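Illow braided cord charms

I started making these at my kitchen table in Clultstead one July, mostly so I could tell my own bag from the three others in the hallway. Then a neighbour wanted one, and her sister did, and now there's a whole drawer of cord and I've lost the good scissors in it somewhere. They clip onto a bag, a pencil case, your keys, whatever you like!
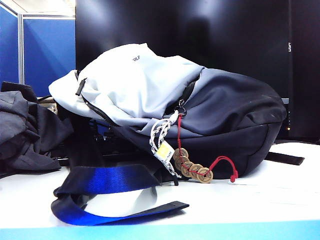
Colours and sizes

The speckle cord is white with black and it's still my favourite. There's also moss, rust and a grey that looks a bit blue in the evening (I can't photograph it properly, sorry). The short one is 157 mm from ring to tip and the long one is 255 mm. I plait every one by hand, so the pattern wanders a little – if you want two that match closely, leave a note with your order and I'll cut them from the same length.

Price is $26 for either size, and postage is on top.

Looking after it

Cool water, a drop of dish soap, hang it up overnight. Please don't tumble dry it. I did that to mine and it came out like a dandelion.
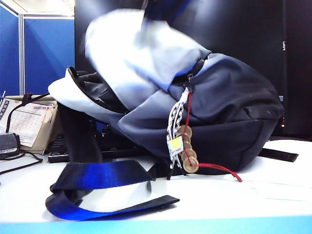 The ends will fray over time and I quite like them that way, but a dab of clear nail polish slows it down. My cord comes from Sundqvist, and Märta Isaksson there puts aside the softer rolls for me. Custom colours take about two weeks. You can also find me at the Lultley market, near the honey stall, mornings only.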